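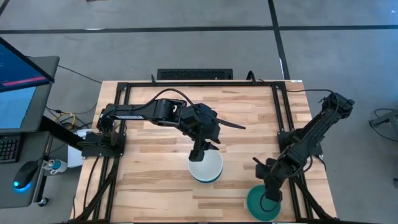 Two arms on a shared frame over a wooden tabletop, with a bowl and a plate in reach.

The Drumgate Practice is a set of voluntary rules for recording and reporting tabletop manipulation work with two-armed robots. It covers how a workspace is laid out, how objects are listed, what counts as an attempt, and how results are written up. It isn't a safety standard and has no legal force. Labs and contractors adopt it by saying so in their reports, and there is no body that checks whether they do what they say.

Background

The rules grew out of a dispute over a bowl-stacking test run under the name Stavitz. The test had been quoted in several papers as a measure of how well a two-armed system handled kitchenware. When a second group at Ruddale tried to repeat it, they found that the original write-up gave the number of attempts but left out the table height, the starting positions of the bowls and the point at which a person was allowed to step in and reset. The two groups reported success rates that could not be compared in any useful way. A working draft of the rules was passed around the following February and took its name from the site where the drafting meetings were held.

Main provisions

Layout. The report must give the distance between the arm bases, the height of the work surface and the area each arm can reach. Anything fixed to the surface, including strips or guides, has to be listed. Cables that can enter the work area must be noted, though the text doesn't say how far a cable may sag before it counts as an obstacle.

Objects. Each item is listed by size, weight, color and finish. Items that differ only in size are treated as separate objects. This clause was added late and is one of the few that people on both sides of the argument seem to like, as nested bowls are a common source of inflated scores: a small bowl going into a much larger one is an easy job and should be reported as such.

Attempts. An attempt begins when either arm first moves toward an object and ends at release, at a time limit set beforehand, or when a person touches the objects. A minimum of 200 attempts is required for any claim about a single task, and 1,000 for a claim about a group of tasks.

Cameras. At least one view must show the whole work area. Side views are recommended for objects with high walls, with the warning that a low viewpoint can hide what is inside them. 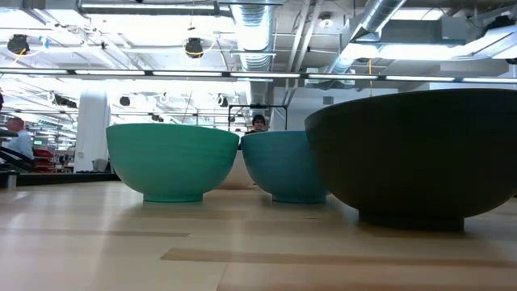

Bowls of several colors and sizes on a table, viewed from low down. Their interiors can't be seen from this height.

Background conditions. Lighting and nearby foot traffic should be described "in sufficient detail." The phrase is not defined anywhere in the text.

Adoption

Claims about how widely the rules are used should be read with care. The figure most often repeated is 3,893 recorded sessions said to follow the practice. It comes from a tally kept by its supporters, and a session was included if the operator ticked a box. A later review by Bianchini, a testing firm, found the required object list in 2,201 of them. The review did not look at whether the lists were correct. Supporters answered that an incomplete list is still better than none, a fair point but a much smaller claim than the one they started with.

Criticism

The most common complaint is that the practice makes work look more careful without making it more careful. A lab can fill in every field and still choose the easiest objects, the friendliest lighting and the best stretch of a long recording. The attempt minimums have also been attacked as arbitrary – the draft gives no reason for either number, and neither changes with the difficulty of the task.

A second complaint concerns resets. The rules ask for human contact with the objects to be logged, but they ignore contact with the arms between attempts. Straightening a gripper or moving a cable can change the result of the next attempt, and two reports that both follow the practice may treat this in opposite ways.

There is also the matter of glossy surfaces. The finish of every object must be written down, while the finish of the table is optional. Reflections from overhead lights can upset camera-based systems, and the Ruddale group asked for this to be fixed in the first revision. It was left as it stood.

Revisions

One revision has been issued. It added the size clause and reworded the time limit. A proposal to require unedited video for every claimed success was dropped over storage costs, although no costs were published. A further proposal, covering contact with the arms, remains open.

See also
Stavitz stacking test
Repeatability
Two-armed manipulation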